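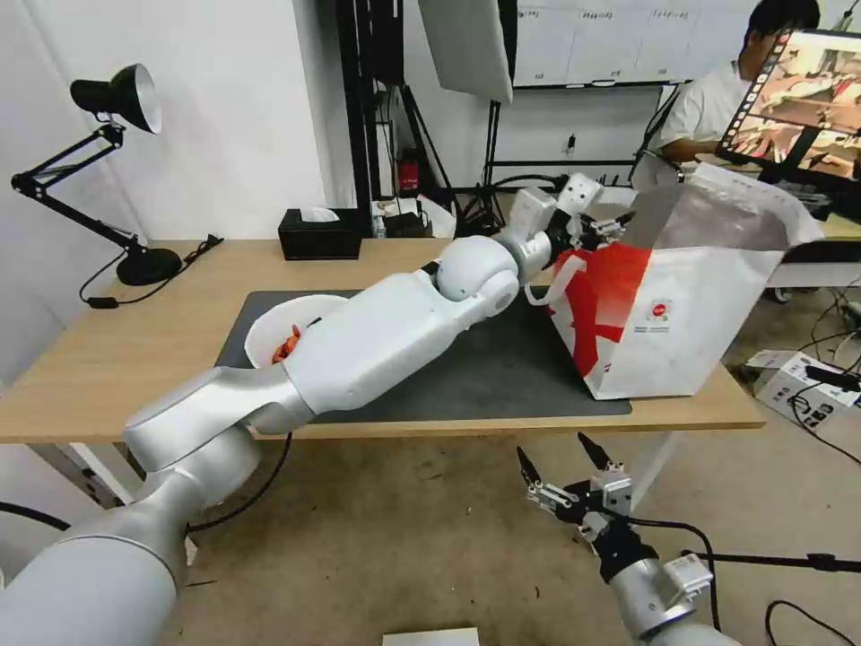
Do I have to write in the Sandine journal every day?

Most people manage four or five days a week, and the journal is built to cope with that. The pages carry no dates, so a missed day leaves no accusing blank. Pick it up where you left off.

Section 3. Setting up your first month

Have these to hand before you start: the journal, the sheet of 31 prompt stickers, the folded card marked LATER, and a pen you don't mind losing. Everything else in your house that looks like a better use of the next twenty minutes can stay where it is.

1. Open the journal flat at the middle and press down on the spine. It will creak. Do this a few more times, working outwards, until it stays open without being held.

2. Turn to the inside cover and write down what has changed in your life lately, in one line. A job, a move, a bereavement, a child gone off to university with all the good towels. If several things have changed at once, choose the one you think about while brushing your teeth.

3. Choose a time. Early evening suits many people. Eleven at night suits hardly anyone, though it is very popular in January.

4. Peel off three prompts and stick one at the top of each of the next three right-hand pages. Don't stick down the whole sheet. You will want different questions by the second week, and the stickers do not come off twice.

Note: Prompts with a grey border are the harder ones. They can be left until last, or left altogether.

5. Answer the first prompt. Stop at the bottom of the page, even if you are in full flow. The left-hand page is for whatever occurs to you afterwards, usually on the stairs.

6. On the LATER card, write anything that is worrying you and cannot be dealt with today. Fold it and tuck it into the back pocket. Look at it on Friday and not before. Cross out whatever has sorted itself out in the meantime and carry the rest over to the next line.

Caution: The LATER card is meant for worries that can wait. Gas bills with red printing on them, lumps, and letters from solicitors go somewhere else, and soon.

Using the Tonton app with your journal

The app is optional. It gives you a reminder at your chosen time and a place to type when the journal is at home and you are on the Skoncombe bus.

7. Enter the code from the back cover, set the reminder and choose a sound. The default is a wooden flute. We have had letters about the flute.

8. Switch off "Share my streak" unless you really do want your brother-in-law to know.

Note: Entries in the app are limited to 1,216 words. If you reach the limit, the app saves what you have and opens a second entry under the same prompt.

If things go wrong

You have nothing to say. Write down what you had for lunch and who annoyed you. This normally gets things moving.

You feel worse after writing. A little stirred up is common in the first week. If it carries on past that, or you are not sleeping, close the journal and speak to your GP or to someone you trust. Jitaru makes stationery, and stationery has its limits.

Somebody has read it. See Section 5, Storage and Awkward Conversations.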